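开放日演示台搭建与讲解手册(内部共用版)
第三节 双臂仿真桌面:从开机到观众上手

分享 105 评论 2

上一节讲的是签到和动线,这一节轮到我最喜欢的部分了:把仿真桌面摆出来给人看。我在 Cerar 的开放日上带过好几轮这个演示,踩过的坑基本都写在下面了,大家照着做就行,觉得我啰嗦的地方直接跳过去(我知道我啰嗦)。

我们用的场景工程叫 Murnuvine,里面是一张棕色大桌面,配两条白色机械臂。任务很简单,把桌上的小块放进托盘。别小看它,去年五月那次,一群初中生围着屏幕看了好久,谁也不肯让位子!

3.1 开场之前

1. 先开主机,再开投影。顺序反了的话,投影会认成副屏,窗口全跑到看不见的地方去,到时候你就得当着一屋子人找鼠标。

2. 打开 Murnuvine,载入“开放日”预设。载入条走到头以后再等一会儿,等桌面的阴影稳定下来。

注意:载入过程中不要拖动视角。我试过,画面会卡住,只能关掉重来。

3. 在设置页把画质调到“中”。“高”当然更漂亮,可是投影仪上根本看不出区别,风扇倒是吵得后排听不清讲解。

4. 检查随机种子。我们固定用 487,这个种子下小块的位置比较好抓,适合第一轮。等观众进入状态了,再换成随机,让大家看看机械臂失手是什么样子。失手一定要演!观众反而更爱看这个,问题也多起来了。

5. 切到近景视角,看一眼夹爪。两根手指应该是张开的,中间什么也没夹,指尖前面就是一大片棕色桌面。 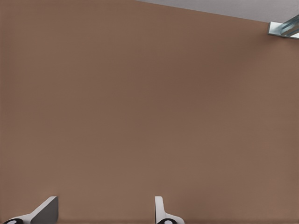
6. 如果手指是合着的,点“复位”,等它自己张开。千万别手动去改关节数值,我改过一次,整条手臂扭成了麻花,重新载入才救回来。

7. 切回全景视角,确认桌面、托盘和两条手臂都在画面里。讲解从全景开始,近景留到夹取的时候再切。

小提示:近景对新观众来说有点费眼,背景就是一片棕色,很多人第一眼不知道自己在看什么。所以我一般先在全景里用激光笔圈一下夹爪的位置,说“待会儿我们要钻到这儿去看”,然后再切,效果好得多。

3.2 第一轮演示

8. 点“运行”之前,先问观众一个问题。我最常问的是:你觉得哪条手臂会先动?举手的人会很多,气氛一下就起来了。答案不用急着公布,让他们自己看。

9. 点“运行”,速度设为百分之五十。全速跑起来确实帅,但是解说跟不上,嘴还没说完“它要下去了”,它已经回来了。

10. 夹爪往小块那边下去的时候,放慢语速,讲三件事:手臂怎么知道小块在哪里、手指什么时候合、夹不准的话怎么办。每件事两句话就够了,剩下的留给提问环节。

11. 等夹爪到了小块上方,点“暂停”,让大家好好看一看。小块是浅浅的粉紫色,托盘是青绿色的,圆角、带一圈边沿,这会儿还空着。后排看不清的话,可以直接念颜色给他们听:“盯住粉紫色的那个,它的目标是青绿色的盘子。”
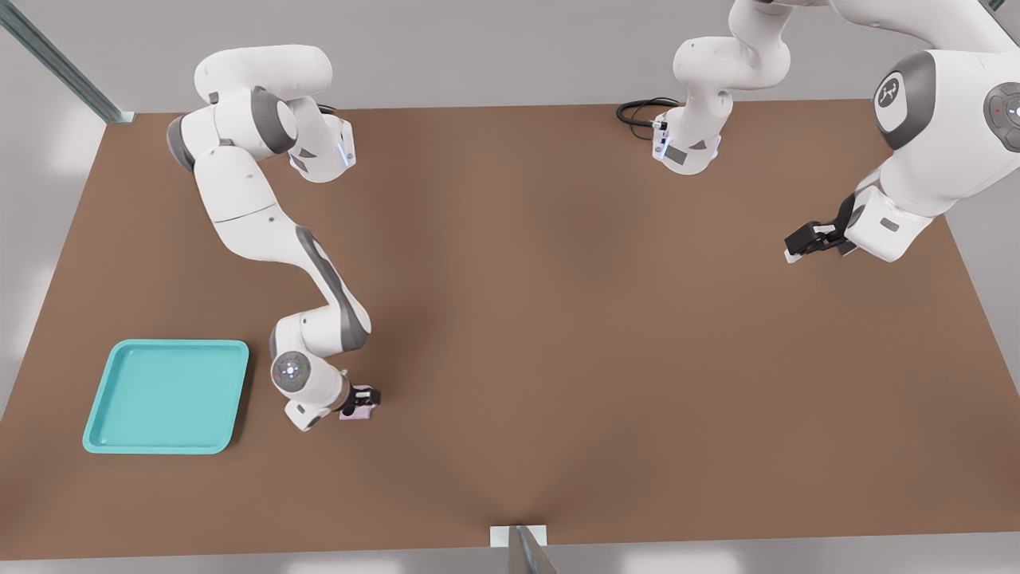
12. 暂停的时候最适合接问题,我给自己定的规矩是最多接三个。再多的话,前排的小朋友就开始踢椅子了。接完就继续运行,把这一轮跑完。

13. 一轮跑完点“重置”,别点“退出”。这两个按钮挨得很近(我已经跟 Tejada 那边提过好多次,希望他们把按钮分开一点),点错了就得从第 2 步重新来过。

注意:重置以后画面会闪一下,这是正常的,提前跟观众打个招呼就好。

3.3 让观众自己上手

这部分是整场最热闹的,也是最容易出乱子的,所以我写得细一点。

14. 插上手柄,把控制权切到“单臂”。双臂模式对第一次玩的人太难了,我自己练了一个下午才勉强能让两条手臂不打架。

15. 每人限时两分钟,用屏幕角上的倒计时,不要靠嘴喊。有倒计时在,大家都认;你一喊停,人家总觉得你偏心。

16. 先教三个动作:左摇杆平移,右摇杆升降,扳机合手指。旋转先不教。等他抓起来一次,高兴了,再告诉他还有旋转这回事。

17. 手臂碰到桌面的时候,画面边缘会变红。跟观众说清楚,这是仿真,撞了也不会坏,重来就好。小朋友听到这句话以后胆子会大很多,有时候大得过头了,专门去撞。没关系,让他撞两下,自己就腻了。

警告:同一个手柄不要两个人一起抢着用。手柄线很短,上次差点把整台主机从桌上拽下来。线一定要用胶带固定在桌腿上。

18. 有人连着失败几次,脸上开始挂不住了,就悄悄打开“辅助吸附”。夹爪离小块够近的时候会自动对准。我从来不主动说破,抓到的那一下,他自己高兴,旁边的人也跟着鼓掌,多好!

3.4 常见问题

画面一卡一卡的怎么办?先关掉后台的录屏,十有八九是它。还卡的话,把画质再降一档。

小块掉到桌子外面了呢?点“重置”,它会回到桌面上。别想着用夹爪去够,够不着的。

观众问“这个和真的机械臂一样吗”怎么答?我的说法是:动作的算法可以先在这里练,练好了再搬到真机上去试,真机上还会遇到很多这里没有的麻烦。想听细节的人,请他去 Plernulau 展区,那边有同事专门讲这个,比我讲得清楚。

能不能让观众拷走场景文件?不能。不过可以发一张宣传卡片,我们每次印 500 张,放在出口的架子上,记得提前拆封,别像我那样开场了才满屋子找剪刀。

3.5 收场

19. 点“退出”,选“不保存”。保存了的话,下一班的人打开看到的就是一条歪着脖子的手臂,他会来找你的。

20. 手柄擦一遍,充电线插好,指示灯亮了再走。

21. 在值班本上写一下今天跑了几轮、有没有卡过。字写大一点,上次有一页我到现在也没认出来写的是什么。

下一节讲展区的灯光和音响,插线板不够用的同事请先翻到第四节开头的清单。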